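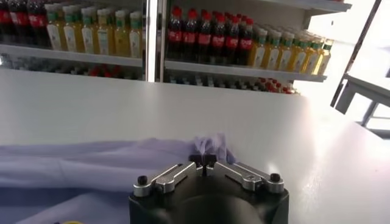 *Light purple cloth on a white table.*

**The Last Season of Costuven**

The Kramer had 233 seats and I was in charge of the ones in the front two rows. Those were for the cast, the people from Steleo, and whoever the people from Steleo brought with them. I had a clipboard and a roll of tape. By four in the afternoon I had a name on every chair, and by five the network had called twice to change them.

I had worked at the theater for six years. Mostly we showed old movies and rented the stage to dance schools. A television night was new for us. Costuven had been filmed in Ustinano for its first season, before the production moved somewhere cheaper, and someone at Steleo thought it would be nice to show the last episode in the town where it started. The cast would watch it with the fans and answer questions afterward.

The line began at noon. I went out at three with a cart of water and sold all of it. A woman near the door told me she had been an extra in the ferry episode. She was the one holding a dog. I said I remembered the dog, and I did.

"They cut my line," she said. "I had a line."

I asked her what it was.

"'He went that way.'"

Her ticket was for the last row of the balcony, behind the post. I told her it was a good seat for hearing.

At six the cars came. The actor who played the harbormaster was shorter than I expected and had a cold. He asked me for tea and then for a place to sit where he would not have to talk. I put him in the ticket office with the space heater. Through the glass he could see the line, but the light was off and the line could not see him. He drank his tea and watched them.

"How many of them were extras?" he asked.

I said I only knew of one. I told him about the dog and the line that was cut.

"The ferry," he said. "It rained for nine days. I was supposed to be looking for someone. I don't think I ever knew who."
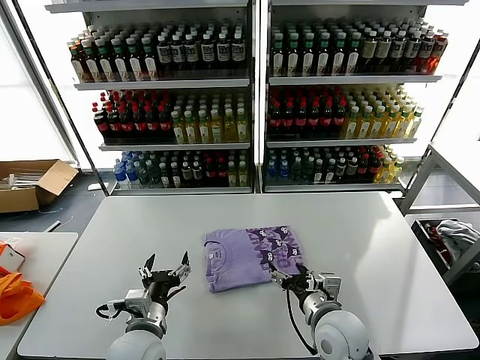
The costume woman from the first season had come on her own, without an invitation, and she found me in the hallway behind the screen. She had kept one thing when the show left town. It was a T-shirt the harbormaster's daughter wore in the second episode, and she wanted to give it back to somebody. I cleared the posters off our long white table and she laid it down folded, with the round collar to the left. It was lavender, with big blocky letters and shapes in dark purple and violet running across it. I had seen that episode three times and could not have told you what color the shirt was. She said the daughter was in one scene and then the writers sent her to college. I asked if she wanted me to call someone over from Steleo. She said no, she would wait and see who came by.

The man from Steleo came by, on the phone. He looked at the table, said it had better not be for sale, and kept walking.

We opened the doors at seven. One of the guests from the front row had not come, and there was an empty chair with tape on it next to the harbormaster. I could have given it to anybody. I climbed up to the balcony and told the woman behind the post to bring her coat.

She sat down and did not say a word to him. The lights went out. When the ferry appeared in the opening titles, he leaned over and asked her something. She shook her head, then pointed left, across the screen.

I went back to the hallway to see about the shirt. The costume woman was folding it again, a little smaller, and asked me if we had a bag.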